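4.2 Letting the second arm wait

The most pleasing result of the whole study came from the change we expected least of. In the Bilholm baseline both arms follow their own predicted paths from the first step, and the policy has to learn, from the demonstrations alone, when one arm should hold still for the other. It learns this rather badly. The arms set off together, reach the middle of the table together and then dither, each making small corrections in answer to the other's small corrections. We watched a good many of these stand-offs, and they can go on for a surprisingly long time!

Betuvlow, our variant, adds one extra output per arm. We call it the yield signal. It is a single number between zero and one that scales the arm's next chunk of motion, so that a value near zero freezes the arm where it is and a value near one lets it carry on as planned. The signal is trained on the same demonstrations as everything else, with no extra labels. We simply look at how fast each of the operator's hands was moving and use a smoothed version of that speed as the target. The smoothing window matters more than we would have guessed (see Section 5.1): with a short window the signal flickers, and with a long one the arm is still waiting when it should be helping.

We trained on 393 demonstrations, all of them collected on one bench at Millcombe. A further 64 were held back for checking the yield signal against the operator's real pauses. Both policies saw the same data in the same order, used the same chunk length, and were trained from 3 random seeds. We did not tune the baseline any less carefully than our own method; if anything it had more attention, as we began the project with it and knew its moods.

The tasks all take place in the narrow region that both grippers can reach. This was a deliberate choice. With a wide table it is easy to avoid trouble by giving each arm its own half, and a policy that does so looks cleverer than it is. We wanted the arms in each other's way. Figure 3 gives the layout of the workspace, with the two arms on a shared rail and a small flat object lying between the grippers.
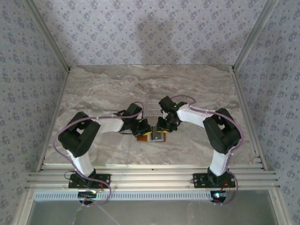

Figure 3. The two-arm workspace. The arms face one another across the shared region, and the object lies beneath the point where they meet.

One reviewer of an earlier draft, Ateş, objected that a yield signal learned from hand speed might only be teaching the arms to be slow, and that a baseline run at reduced speed could do just as well. We thought this a very good point and ran the test. Slowing the baseline does cut the number of knocks between the grippers, but the stand-offs remain and last longer, and more trials run out of time. With Betuvlow the pauses fall on one arm at a time, mostly just before a handover, and the other arm keeps close to its full speed throughout.

The yield signal also gave us a handy way of looking inside the policy. Plotted over a trial, the two curves trade places, one dropping as the other climbs, and in the failed trials the crossing is often missing altogether. Of the failures we went through by hand, 13 had both signals stuck near the middle of their range, with neither arm willing to give way. These cases came mainly from starting positions that favoured neither side. A small fixed bias towards the left arm clears up most of them, though we left it out of the results in Table 2 so that the comparison with the baseline stays a plain one.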